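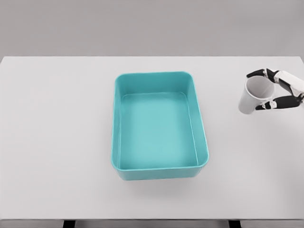

Week six, or the paper cup problem

March 31, 2024

I joined the evening robotics class in the new year because the pottery one was full. I mention it only so that you know how much natural talent to expect from what follows.

By now we have a project. There are four of us on it: me, Siv Myklebust, Jonas Kofler and Effie Gunn, who is nineteen and does most of the work. The task set by our tutor, Hermine Baumgartner, is to get a robotic hand to pick a paper cup up off a table and drop it into a teal bin. All of it happens in a simulator, so the table is spotless and the cup costs nothing, and I can be as clumsy as I like without buying anyone a new finger. I have tested that last point thoroughly.

We named the project Skastix. Jonas wanted Imuvix. There was a vote, then a second vote when Jonas questioned the first, and that was most of week two gone.

What I hadn't appreciated is how unpleasant a paper cup is. You would think a cup was a beginner's object. Babies manage them, after a fashion. But it's a cone with the pointy end missing, so when you squeeze it from two sides the fingers want to slide towards the narrow bit, and the cup shoots off like a bar of soap. In the early runs ours left the table altogether and carried on falling, because there's no floor in our simulation. Siv left one going over the tea break to see what would happen. When we came back its height was a very large negative number and still dropping. She seemed pleased.

My own contribution was the script that decides where the fingers close. My first version aimed for the middle of the cup, which sounds sensible until you learn that the simulator thought the middle of the cup was the middle of its base. So the hand came down with great confidence and pinched the table. Effie found the mistake in less time than it took me to explain that there wasn't one.

The grip we have now has one finger over the top and one curled underneath, with the cup lying over on its side and its mouth tipped up towards the hand. It isn't how anybody would hold a cup if they wanted to drink out of it. Hermine says elegance is next term. I printed the picture out and put it on the fridge, between the bin collection dates and a drawing of a horse by my niece, and I've had more questions about the horse.

Now we come to the stretch of white table between the cup and the bin, which I have started to think of as the Channel. Getting the cup into the air is one job and getting it across is another, and they turn out to dislike each other. If the hand moves fast the cup slips. If it moves slowly the run times out, and the score sheet records a failure even though the cup is being held beautifully. Jonas thinks we should tighten the grip. Effie thinks we should slow down only at the start and the end, like a bus driver with standing passengers. I think we should move the bin closer, and have been told this is cheating.

We're allowed 2,000 practice runs before the end-of-term demonstration in April, and we have used 400 of them. A decent number of those were mine and involved the table.

The other team in the class, by the way, have a sponge. They call themselves Preko and their leader is Engelbert Leitner, a retired dentist with extremely steady views. A sponge! You can pick up a sponge with anything. You could pick it up with a grudge. Engelbert came over on Thursday to look at our screen, said 'Ah, the cup' in the voice he must once have used for wisdom teeth, and went back to his side of the room. I have nothing against the man, but I would now like to win.

For anyone who asked after the last post: yes, I fixed the shadows, and no, it made no difference to the score. It took me two evenings. The one on the table under the bin is nice and soft now and I'm prouder of it than I should be.

Next week is release timing, meaning how to let go of things. Siv has already written something for it and says it only needs a bit of tidying. Bring biscuits if you're in the class and reading this, because it's my turn and I am going to forget.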